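Forkbridge Board Care: Frequently Asked Questions

Last revised 8 June 2022

Which oil should I use?
Food-grade mineral oil. Olive, sunflower and other cooking oils go rancid inside the wood and leave a sour smell that is hard to remove. Walnut oil cures well but is unsuitable for kitchens where nut allergies are a concern.

How often does a board need oil?
Monthly under normal use. A new board needs three coats in the first week, with a night between coats. To test, put a few drops of water on the surface. If they soak in within a minute, oil the board.

How much oil does one coat take?
Up to 10 ml per side for our standard size. Wipe off whatever remains on the surface after 20 minutes.

Can it go in the dishwasher?
No. Heat and prolonged soaking open the glue joints, and the warranty excludes this damage. Wash by hand with mild soap, dry with a towel, and stand the board on edge until both faces have dried.

Why does the color vary across one board?
Each board is glued up from separate planks, and no two planks match. Darker streaks and wavy figure are natural and do not affect strength or hygiene. We do not accept returns on the basis of grain or color.
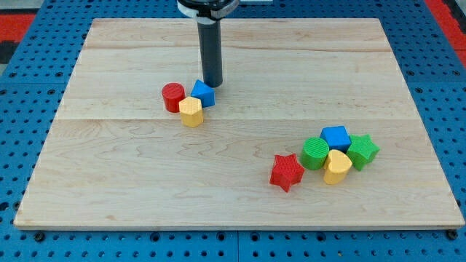

Pale board with wavy grain and darker streaks. A seam crosses near the middle.

Is a visible seam a defect?
A seam you can see but not feel is a normal glue line. If a fingernail catches in it, stop using the board and write to Danica Dvořáček at the repair desk. Include the order number.

My board rocks on the counter. Can it be fixed?
Usually. Cupping comes from one face taking up more moisture than the other. Lay the board with the hollow side down on a dry towel for two days, then oil both faces equally.

What grit should I use for sanding?
Start at 120 for knife marks and finish at 200 or finer, always along the grain. Wipe away the dust before oiling.

Do you resurface old boards?
Yes, from November through the end of February. Boards thinner than 15 mm cannot be planed safely and will be returned unworked.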